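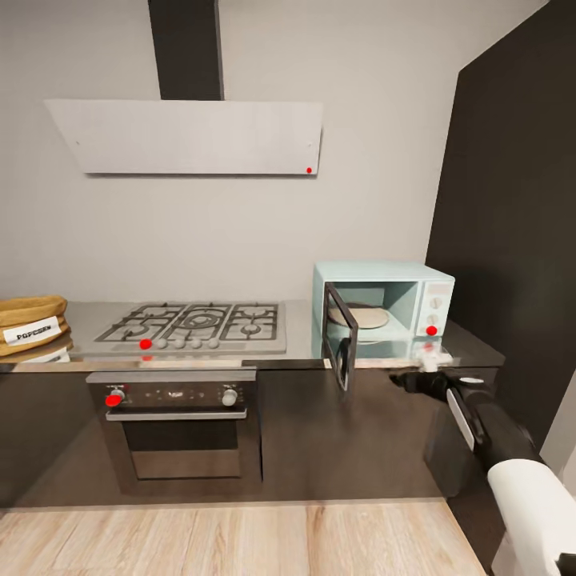 The Cordeiro building newsletter has now run three pieces in a row telling us to swap our kitchens over before June, and I'd like to slow that down a little. The pitch from Rolano is that a new range hood pays for itself. Pays how? I read the leaflet twice and found a $400 price, a $300 "value" and no arithmetic joining them. A tilted flat canopy with a dark duct going up the wall over a gas cooktop looks sharp, I grant that. Looks don't move air. What matters is where the duct ends, and in the older units on Virkton Street it ends in a cupboard.

Before signing anything, I would do the following.

1. Hold a sheet of tissue up to the hood you have now, fan on high. If it sticks, keep your money for the moment.

2. Ask the installer, in writing, whether the duct goes outdoors. "It's vented" is not an answer. I have had that one 2 times. 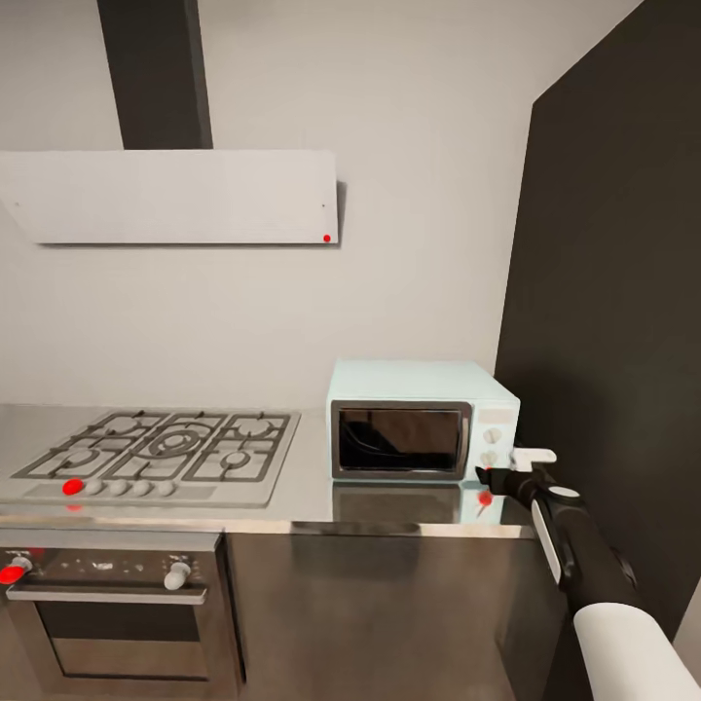 3. Wash the filter. Mine took 4 rounds of dish soap and the fan got noticeably louder, so I can't say it was all good news.

4. Get a second quote. Stultau will come out for free, though they also sell hoods, so listen with that in mind.

The group discount closes 16/04/2023. They said the same about the last one.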